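After the Water Went Down

The first patients came to the health centre at Inimton in April, three weeks after the river had returned to its banks. They were mostly farm labourers, and they complained of fever, headache and a pain in the calves that made it hard to climb the steps. Two were sent home with tablets for influenza. By the following Friday one of them had been admitted to the district hospital at Dornberg with failing kidneys, and the word leptospirosis had been written on a chart for the first time in that part of the valley for many years.

By the end of the outbreak the district health office had recorded 156 confirmed cases. Sixteen people required dialysis or intensive care, and five died. All of the dead were men who had worked in standing water during the clearing of drains and cellars, and four of them had sought medical help more than a week after falling ill.

Leptospirosis is a bacterial infection carried by rats, cattle, pigs and a number of other animals, which pass it in their urine. It enters the human body through broken skin, or through the lining of the eyes, nose and mouth. Many infections are mild and pass without treatment. In a minority of patients the disease attacks the liver, the kidneys or the lungs, and the outlook then depends a great deal on how soon antibiotics are given.

The valley offered the bacterium favourable conditions. The flood had driven rats out of the river banks and into grain stores, stables and the lower floors of houses. In Caruso, the lowest lying of the villages, water remained in the cellars for nineteen days. Residents carried it out in buckets, many of them barefoot or in sandals, and the same yards were used by poultry, pigs and children.

Kristýna Ďurica, the district epidemiologist, had spent the early part of the month preparing for a different problem. Her office expected diarrhoeal disease, as it had after previous floods, and had placed orders for rehydration salts and chlorine accordingly.

"We had planned for the water people would drink," she said. "The water they were standing in had received very little of our attention, and the plan has since been rewritten in that respect."

Her team traced the cases by visiting each household and marking it on a paper map of the drainage system. The pattern was plain within days. Infections followed the line of the old mill channel from Inimton down to Caruso, with a second group of cases around the livestock market at Troren. Families living on the same streets but above the channel were scarcely affected.

Confirming the diagnosis proved slower than mapping it. The hospital at Dornberg had a limited stock of rapid tests, which are less reliable in the first days of illness, and samples for the more exact blood test had to be sent to the regional laboratory. Results took up to eight days to return. In the second week the district office therefore instructed its clinics to treat on suspicion: any patient with fever who had been in flood water during the previous month was to be given antibiotics at once, and a sample taken for later confirmation.

The instruction was not welcomed by every doctor. Some were concerned about the needless use of antibiotics, and others about the supply. The pharmacy at Troren ran out of doxycycline on two occasions, and patients were sent by bus to Dornberg to collect it. The district office maintains that the decision was correct, and points out that no patient treated within four days of the first symptoms went on to need intensive care.

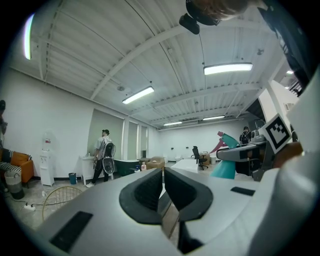
A spray bottle with a teal body and pink trigger head.

Prevention was a matter of boots, gloves and persuasion. A total of 445 pairs of rubber boots were distributed in the three settlements, beginning with the drainage crews and the market workers. Notices in the shops and at the bus stops asked residents to cover cuts with a waterproof dressing, to wash after working outdoors and to keep children out of puddles and ditches. Household surfaces touched by flood water were to be washed with soap and then wiped with diluted bleach.

Compliance was uneven. Boots in the larger sizes were exhausted on the first morning, and several labourers returned to work in their own shoes. Farmers objected to the closure of the Troren market, which lasted for two weeks and came at the season when young stock is usually sold. The district council has agreed to pay part of the losses, although the amount remains in dispute and the first claims have yet to be settled.

Rat control has raised more lasting questions. Poison was laid along the mill channel in the third week, but the grain stores at Inimton are privately owned and their doors and floors are in poor repair. Inspectors may recommend improvements and cannot at present require them. A proposal to change the local rules is before the council, where it has been deferred twice.

For the families of those who were severely ill, the outbreak has continued well beyond the last confirmed case. Recovery from kidney injury may take months, and the hospital at Dornberg is following its former patients through a monthly clinic. Several have not returned to heavy work. Sick pay for casual labourers is limited in the district, and those engaged by the day to clear the drains had no written contract on which to base a claim.

Dr Ďurica's office has asked for a permanent stock of rapid tests and antibiotics to be held at each health centre, together with a register of workers engaged in flood clearance. The first request has been granted. The second is expected to be considered when the council meets again to discuss the repair of the mill channel, where the lower sluice is still blocked with silt.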